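Counting repeat customers without a loyalty card

2020-12-16

I spent most of this month on a small analytics job for Brumine, a shop that sells soap and bath salts from one storefront and a plain web store. The owner, Ghislain Tremblay, wanted to know what share of his sales came from people who had bought before. He had no loyalty program and did not want one.

The raw material was a register export from Itix and an order export from the web store. The register export had one row per line item, so the first job was to roll line items up into receipts. After dropping test sales, voids and staff purchases I had 652 receipts with a usable contact field, meaning an email address or a phone number given for an emailed or texted receipt. Everything else was anonymous and went into a separate file.

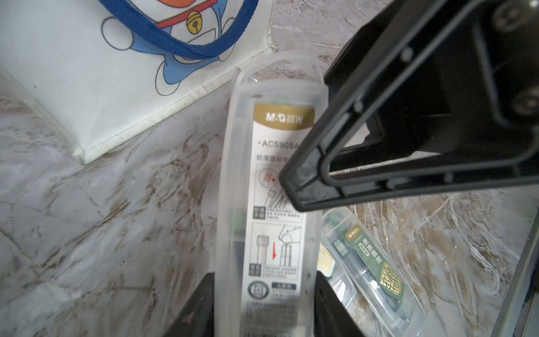 Can you measure repeat buying if most customers never give a name?

You can measure it for the customers who do leave a contact, and you should report it for that group only. People who ask for an emailed receipt are probably not typical of everyone who walks in. I put the rate for known customers in one column, the anonymous sales total in another, and did not combine them.

Matching was the slow part. I lowercased the emails, trimmed spaces, and stripped phone numbers down to digits. That caught most duplicates. The rest were typing errors at the register, and I fixed 11 of them by hand after comparing them against web orders with the same last name and postal code. I tried a fuzzy match on names as well and threw it out. It merged two people with the surname Xu who had different phone numbers and bought entirely different things.

The next decision was the window. A customer who buys in November and again in December is a repeat customer under any definition. One who buys a gift set each January is harder to place. I looked at the gaps between first and second purchases and plotted them by week. The curve flattened after week 8, so I used that as the cutoff for "active" and kept a second flag for anyone who came back later.

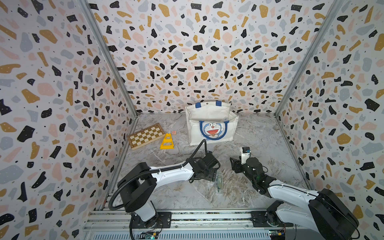 Returns also need a rule. The export records a return as a new receipt with a negative total, and a careless count treats it as a second visit. I linked each return to its original receipt and excluded it from the visit count. Exchanges stayed in if the customer paid a difference.

For the dashboard I used Skastia, mostly for its scheduled imports. The free tier caps each import at 500 rows, so the export has to be split into two files before loading. I wrote a short script for that. It splits on receipt number and never in the middle of a receipt, which matters if you load line items.

The final report is one page: known customers, active repeat customers, median gap between visits, and average receipt for first and later visits. Ghislain asked for a breakdown by product as well. I have it in draft, but several of the product codes were reused when the scents changed, and I need his old price lists to separate them. He is looking for those now. The split script still fails on a blank receipt number, and I will post it once that is fixed.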